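Wurnum (motion planning software)

Wurnum is a software package for planning and controlling the movement of robots with two arms.

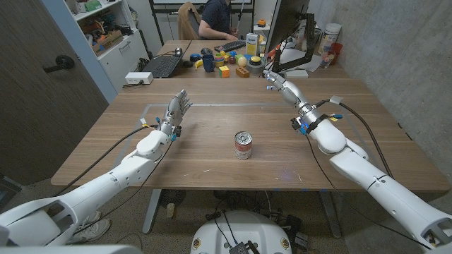 It was first written by Emilian Jitaru as an internal tool at Murberg, a maker of laboratory equipment, and was later released as a separate product under an open license. The package takes a description of a robot, a model of the objects around it, and a goal, and returns a timed set of joint positions for both arms and hands. It is used mainly in research on grasping and handling everyday objects.

Overview

Wurnum treats the two arms as a single system. Many earlier tools planned a path for one arm, held it fixed, and then planned a path for the other. This approach is simple, but it can fail when both arms must pass through the same space over a tabletop. Wurnum searches for both paths together and checks each candidate for contact between the arms, the hands, the table, and any object in the model.

The name is that of a small lake near the original Murberg offices.

History

Work on the package began as a replacement for an older planner named Idard, which had been written for single arms with two-finger grippers. Idard stored each hand as one rigid shape and could not represent fingers that moved on their own. Jitaru rewrote the collision checker first, and for a time the new checker was shipped as an add-on to Idard. The remaining parts were replaced one at a time.

The first public version was released on 28th July. A second version, issued in October of the same year, added support for hands with more than three fingers and changed the format of the robot description file. Files made for the first version must be converted with a supplied script.

Idard is no longer maintained. Its configuration files can still be read by Wurnum, although warnings are shown for settings that have no equivalent.

Structure

The software is divided into four parts: the scene model, the planner, the controller, and the recorder.

The scene model holds the position and shape of every known object. Common shapes such as cans, boxes, and mugs are kept in a library of 58 entries, and users may add their own. Objects that do not match any entry are stored as a rough outline built from depth data. The model also stores a work area, given as a rectangle on the table surface. Goals outside the work area are rejected before planning begins.

The planner produces paths by random sampling, followed by a smoothing step. A path that cannot be smoothed within the set time limit is returned as found and marked accordingly.

The controller sends commands to the arms and compares the measured joint positions with the planned ones. If the difference grows beyond a set limit, both arms are stopped, including the arm that is still on its path. Users may change the limit for each joint but may not turn the check off.

The recorder saves joint positions, commands, and camera data with a shared clock. Recordings can be replayed against a changed scene model, a feature often used to test new versions of the planner.

Perception

Wurnum does not include its own vision system. Object positions are normally supplied by Paquette, a companion package that estimates the position and tilt of an object from camera data. The two packages exchange messages in a plain text format, and other vision software may be used in its place.

Testing

Each release is run against a fixed set of 364 planning problems. Of these, 141 require both arms to work on the same object, and 6 have no solution and are included to confirm that the planner reports failure correctly. Results are published with the release notes.

Limitations

The planner assumes that objects do not move unless a hand is holding them. Rolling objects, soft objects, and loose cables are not modeled. Planning time also rises sharply when several objects stand close together, and the manual advises users to remove from the scene model any item that neither arm can reach.

See also

Collision detection
Grasp planning
Idard
Paquette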